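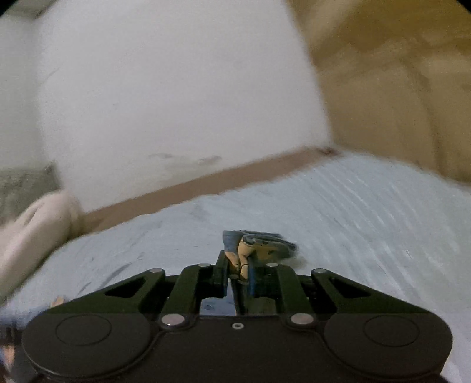 Fig. 3: Small doll-like toy in crumpled blue fabric, light blue sheet behind.

Section 3: Pairing and placing your door and window sensors

Okay, you've got the Visard hub plugged in and its light has gone from red to green. If it's still red, go back to the network section, because none of what follows will work until the hub is happy. I've put this kit in three houses now (mine, my sister's, and a very drafty rental in Gundelau) and I like to pair everything at the kitchen table before I stick a single thing to a wall. You'll be tempted to do it at the door. I was too, and I ended up on a stepladder with the phone in my teeth.

Pairing the sensors

1. Open the app and tap Devices, then Add. If it asks for an installer code, the factory one is 1655. We'll change that at the end of this section, so please don't stop reading before then!

2. Take one sensor and pull out the plastic battery tab. Leave the tabs in all the others for now. If two sensors wake up together the hub grabs whichever shouts first, and then you're playing detective.

3. Hold the little button on the side until the light blinks blue. It's a stiff button. I use the blunt end of a pencil.

4. Wait for the chime from the hub and give the sensor a name. "Front door" is good. "Sensor A" is going to mean nothing to you when the siren goes off in the middle of the night.

5. Write the same name on a bit of masking tape and put it on the back of the sensor. Repeat with the next one.

Note: Sensors from the older Wuleo kit look almost identical but they won't pair with this hub. Bindu Mathew wrote to me after spending a whole evening trying, and what gave it away was the button, which is on the top edge on the Wuleo ones.

Caution: The coin batteries are dangerous if swallowed. Keep the loose ones and the pulled covers well away from small children and pets while you're working, and screw the battery cover down fully on every sensor before you leave the table.

Choosing where they go

Each sensor comes in two parts — a fat one with the battery and a skinny one with the magnet. The fat part goes on the fixed frame and the skinny part goes on whatever moves, be that a door or a sash. When everything is shut, the two arrow marks should face each other with a gap no wider than a pencil.

Start with the doors, front and back, plus the one between the garage and the house that everybody forgets. Then do the ground floor windows. I'd also do any upstairs window that opens over a porch roof or a sturdy trellis. Bedroom windows are worth doing even if you think they're out of reach, mainly so the app can tell you somebody left one open before you drive off for the weekend.
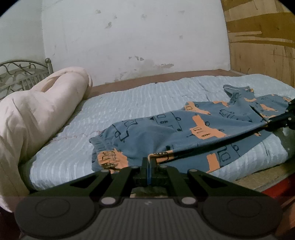
Before you stick anything down, walk each sensor to its spot and check the signal. In the app, tap the sensor name and look at the bars. Two bars or better is fine. The box says 100 feet between hub and sensor, and in an open yard I believe it, but brick and foil-backed insulation eat into that quickly. In the Gundelau rental I had to move the hub from the hall closet to the top of a bookcase to reach the back bedroom.

Sticking them up

6. Wipe the frame with rubbing alcohol and let it dry. Skip the kitchen spray, it leaves a film.

7. Hold both parts in place with masking tape first and open and close the door a few times. The app should flip between Open and Closed without any lag you'd notice.

8. Happy with it? Peel the backing, line up the arrows, and press hard while you hum something. I give it a full verse.

9. Leave the door or window shut for as long as you can stand to. The glue is at its weakest on the first day, and a slammed door will pop the magnet right off.

Note: On steel doors the magnet can act up. If the app says Open when the door is plainly closed, put the spacer pad from the small bag behind the magnet and try again. Damián Ventura uses two spacers stacked on his back door and it has behaved ever since.

Caution: Don't screw into vinyl window frames. You can let water in and you may lose the window warranty. The adhesive pads hold fine on vinyl.

Setting the delays

10. Tap Settings, then Entry Delay. It comes set very short, which is a rude surprise when you've got groceries in both arms. I set mine to 90 seconds for the front door and leave the windows on instant.

11. Do the same under Exit Delay. You want enough time to go back for your keys once.

12. Switch to Test Mode (this silences the siren but logs everything), arm the system, and go around opening each door and window in turn. Check the log when you're done. Every name you taped on should be there, and if one is missing, see the troubleshooting table at the back.

Changing the installer code

13. Go to Settings, then Security, then Installer Code. Type the factory code, then your new one twice. Avoid your house number and avoid birthdays.

14. Write the new code down and keep it somewhere other than the hub shelf. If you lose it, the only way back is a full reset, and you'll be pairing every sensor again from step 1.

15. Turn Test Mode off. The hub gives one long beep and the light goes solid green.

Updated December 2022 for the new app menus, with thanks to Sowmya Chowdary for catching the wrong step order in the delay settings.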